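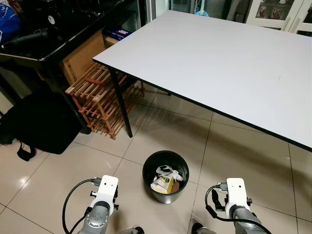 Week 3: reading a gas bill

OK, so last time we did meters, and today I want to get you from the meter to the dollar amount, because people mix these up every single year and I'd love for you not to!

Your meter counts volume. Your bill charges for heat. The number that links them is the therm factor, and the utility prints it in tiny type, usually near the back page.

Take the Drekport bill from your packet. The customer used 147 therms over a 30-day cycle, so that's 4.9 therms a day. Now look at the Weltero one: 156 therms, also 30 days, so 5.2 a day. Pretty close - but the Weltero total is a lot higher, and I want you to find out why before Thursday. (Hint: look at the fixed customer charge first, then the delivery line.)

Watch the cycle length too. A bill that covers 33 days will look scary next to a 30-day one even if the furnace ran exactly the same.

For Thursday: redo both bills per day, then read the Tkachenko chapter on supply charges, just the first half. Bring a calculator - phones are fine.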